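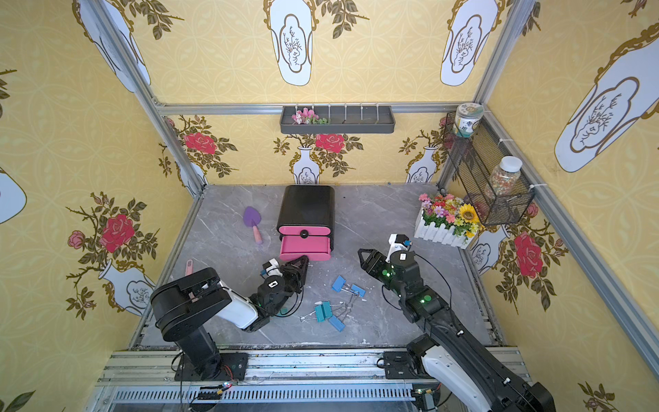 Flakent to reissue Forkar in two volumes, with new scans

Flakent will reissue the science fiction comic Forkar in two hardcover volumes, the publisher said on Friday. The first volume is due in May and collects the opening 43 chapters. The second, covering the rest of the series, has no release date yet.

Forkar ran as a black and white serial and was collected once, in a run of thin paperbacks that have been out of print for years. Those books were made from the printer's film, which had been reduced from the original art and lost much of the fine line work in the process. Darker pages filled in, and several night sequences in the middle of the story were close to unreadable.

For the new edition Flakent has gone back to the original boards where they survive. Each was scanned in greyscale at 600 dots per inch, then converted to line art at final size. Corrections in white paint, paste-up edges and blue pencil have been cleaned out. Lettering that had lifted or gone missing has been reset from the serial version.

The publisher has 113 pages for which no original could be found. These have been taken from unused proof sheets, or from the serial itself when no proof was available. Flakent said the pages will be listed at the back of each volume so that readers can see which source was used. Grey tones on them were rebuilt by hand, as scanning printed dot screens and printing them again tends to produce a visible pattern.

Trim size goes up slightly from the paperbacks and matches the serial. The paper is an uncoated off-white stock, and the books are sewn so that double-page spreads open flat. The old collections were glued, and text near the centre of a spread often disappeared into the fold.

The chapter order will also change. The paperbacks moved three short side stories to the end of the run. Flakent is putting them back where they first appeared, between chapters, with their original title pages. Colour covers from the serial will be grouped in a separate section in volume 2, along with the recap strips that were dropped from the paperbacks. No new story pages have been drawn.

A digital edition will be sold through Inotero on the same day as the first hardcover. It will be offered as a download as well as in the store's reader, and uses the same page files as the print book at a lower resolution. Guided panel view will be switched off at launch. Inotero said many Forkar layouts run across two pages without a fixed reading path, and its panel software does not handle them well. Readers can still zoom in on single pages or view spreads side by side.

Customers who bought the older digital version will keep access to it but will not be moved to the new files. That version was made from the paperbacks and will be taken off sale once the first volume is out.

Flakent holds the rights to Liu, the shorter series that followed Forkar, and has started scanning it under the same process. It has not said whether Liu will appear as a single book. Orders for the first Forkar volume open to comic shops ahead of general bookstores, with the order form to be sent out in the next trade catalogue.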